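Planning and Budgeting for Laboratory Automation
Handout 4: From a wish to a purchase order
Version of June 8, 2022

Please read this handout before the seminar and bring your draft budget sheet with you. The first part repeats a little from Handout 3, so those who were present can go quickly to section 2.

1. What we are buying

When a department says "we want to buy a robot", it is usually thinking of one thing with one price. In the budget it is never one thing. Even a small bench installation is made of the arm or arms, the hands at the end of the arms, the controller, the cameras, the table or frame, the cables, the software licences, the safety equipment, and the hours of the people who put all this together. Some of these are paid once, some every year, and some are paid each time a part wears out.

Students often copy the supplier's offer into the first line of the sheet and then add a line "other, 10 %". I ask you not to do this. The word "other" hides exactly the costs which later make trouble. In the Ustance exercise, which we will continue today, the line "other" became larger than the price of the hands.

Let me remind you of the Ustance case. Ustance is a small repair centre for portable electronics. It wants a two-armed station where returned devices are picked up from a table, turned, placed in front of a reader and sorted. The centre has one room, one electrician who comes from outside, and a fixed sum from the owner. Two suppliers have sent offers: Onyeka and Urnodov. A third, Plastley, only sells hands and fingers, but it comes into the calculation too.

2. Write the task before you write the price

Before comparing offers, write down the task in plain sentences. I accept half a page, not more. For each object which the robot should touch, write its size, its weight, its surface and what happens if it falls. For each movement write where it starts and where it ends. Write also who puts the objects on the table and who takes them away, as this person has a salary and the salary belongs in the sheet.

In the Ustance case many groups forgot that a telephone lying flat on a smooth table is quite hard to pick up. The fingers have very little to hold on to. Either you buy thin fingers, or you buy a small tray which lifts one side of the telephone, or you use suction. All three have a different price and a different delivery time. The tray is the cheapest, and it can be made in the workshop, but then somebody must put each telephone in the tray.

A telephone with a glass back behaves differently from one in a rubber cover. If your task sheet only says "telephone", the supplier will test with the easier one.

3. One-time costs

Use the following headings in your sheet. Leave a heading empty if it costs nothing, but do not delete it. An empty line shows me that you have thought about it.

Arms and controller. Ask if the controller is included. Onyeka includes it, Urnodov lists it separately on the second page of the offer, and two groups last January did not turn the page.

Hands. Hands with several fingers are much more expensive than a simple two-finger gripper. They also have more parts which can break. Calculate one spare from the start, or at least one spare set of fingers. Plastley sells the finger pads in packs of 50, and one pack costs 1274 in our exercise currency. For this exercise take it that a pack lasts one year.

Table and mounting. The arms need a firm base. Ask the supplier for the load at the mounting points and check it with the person responsible for the building. A table which was good for writing may shake when two arms stop suddenly.

Electricity and network. Count the sockets in the room, then count what you need. The arms, the controller, the computer, the screen and the lamp each want one.

Safety. The risk assessment is real work and must be paid, even if a colleague does it. If you need a fence, a scanner or a larger free area around the station, write it here and draw it on the room plan.

Delivery and unpacking. Ask who carries the crate from the street to the room. In the Urnodov offer the delivery ends "at kerbside", and these two words can cost you a day.

Installation and first training. Usually offered per day. Travel may be extra.

4. Yearly costs

Here the drafts were weakest. A typical draft had only the service contract in this part. Please add the software licences after the first year, the wear parts, the calibration, the insurance if your institution requires it, and the test objects.

Test objects deserve a short explanation. To set up a sorting station you need real devices to practise with, and they will get scratches. Old or broken ones are enough for most of the work, but the sizes should be the same as in the real task. For Ustance I suggest 14 devices in four sizes. If you borrow them from the normal stock, write down their value, so that the owner knows what has been risked.

The table surface is also a yearly cost, although a small one. Light surfaces get grey marks quickly. Some camera systems do not mind this and others do, so ask. A replaceable sheet on top of the table is cheap, and I would put it in the budget without much discussion.

Then the hours. Someone must start the station, stop it, clean it, call the supplier and write the report. In the first year take a half working day every week, and in the following years you may take less. If you write zero, I will return the sheet.

5. Comparing the two offers

Do not compare the totals on the last page. Build your own table with the same lines for both suppliers, and put a question mark where an offer says nothing. Then send all the question marks to the supplier in one letter. Suppliers answer one long letter better than many short ones, at least this is my experience.

For Ustance the main differences are these. Onyeka is more expensive to buy, with the controller and two days of training inside the price. Urnodov is cheaper, but its hands are from an older series, and the offer does not say how long the spare parts will be available. Onyeka needs around four months to deliver. Urnodov gives no date, only "on request". A missing date should be treated as a risk and written in the risk column, not guessed.

Both accept hands from Plastley, but ask who is responsible if a Plastley hand on an Onyeka arm does not close. With two suppliers, each may send you to the other. A written sentence about this in the contract costs nothing before the signature and a lot after it.

6. The trial before the purchase

Always ask for a trial with your own objects, and if possible at a table of the same height as yours. A video from the supplier is useful for a first idea, but it is not a trial. Prepare a list of tasks and give it to the supplier one week earlier, so that nobody can say it was a surprise.

For a two-armed station the list should contain at least one task for each arm alone and one task where both arms work near the middle of the table. The middle is where arms may come in the way of each other, and where the reach is different from what the drawing promises. Put one device flat on the table between the two hands. Let one hand hold another device at the same time, because the weight and size of a held object change which movements are still possible.

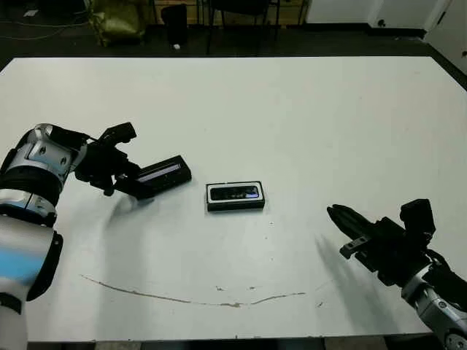 Write the result of each attempt at once, on paper, with the time it needed. Do not write only "good" or "not good". Write if the object was gripped, if it was moved to the right place, if it was dropped, and if a person had to help. Do the same number of attempts with both suppliers, otherwise the figures cannot be put side by side.

Look also at things which are not the robot. How do the cables run when the arm is stretched out? How much floor remains free for a person to pass? Is there a place for packaging and for waste? These points are small - but they decide if the room plan in your budget is true.

After the trial, go back to your task sheet from section 2 and correct it. It is normal that it changes. If the fingers were too thick, the new fingers go in the sheet under hands. If the supplier's engineer had to adjust something before each attempt, then these hours go in the yearly costs, unless the supplier gives you in writing that it will not be needed.

7. Reserve and timing

Keep a reserve and call it a reserve. I recommend to calculate it only on the lines which still have a question mark, and not on the whole sum. This way the reserve becomes smaller when the answers arrive, and the owner can see why.

For the timing, work backwards from the day when the station must run. Take away the training, the installation, the delivery and the approval of the budget. In many institutions the approval is the longest step. Check as well in which budget year the invoice will arrive, especially when the delivery is planned for January.

8. To prepare for the seminar

Bring the Ustance sheet with all headings from sections 3 and 4, one letter of questions to Onyeka and one to Urnodov, and your list of trial tasks. The letters should be not longer than one page each. Groups who want to propose a one-armed station may do so, but then the task sheet must explain how a device will be turned over with one hand.

The offers are in the course folder. The second page of the Urnodov offer was missing in the old file and has been added.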